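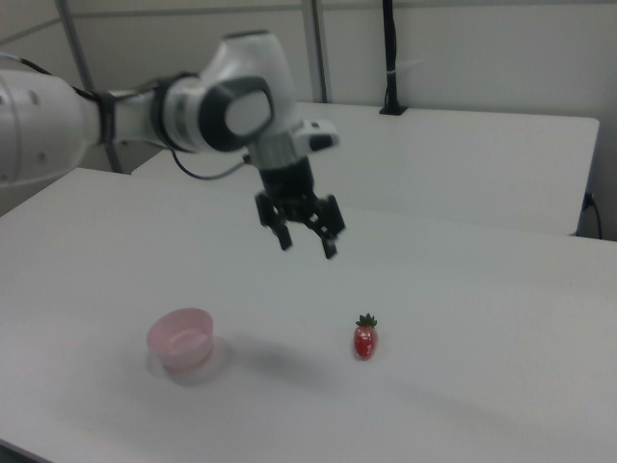
# Six Seconds at a Time

Quentin Chevalier has put a strawberry in a bowl more often than anyone I've ever met, and he still leans in when the fingers close. "Watch the leaves," he told me on my first morning at the Pikum lab in Skunthorpe. "If it pinches the leaves, we keep that one too."

Each try is called an episode, and a good one lasts six seconds or so. Chevalier steers the arm down, grips, lifts, carries and lets go. Then he moves the berry and the bowl to new spots and starts over. By the end of my visit the team had 888 episodes saved, and I had steered 2 of them myself (one missed the bowl completely!).

What surprised me was how much thought goes into being a little untidy. Keir Imrie, who trains the model, sent back almost 70 early episodes that were too much alike. The berry was always upright, always on the same side, and the learner simply memorized the path. Now a printed sheet tells the operator where to set things down, and Imrie adds odd cases by hand - a berry on its side, a bowl close to the table's edge.

It's slow work, and I loved watching it. You start to see your own hands differently, all those small corrections you make over breakfast without a thought.

The next object on the sheet is a lemon. Imrie wants it finished by September, and Chevalier has already started practicing.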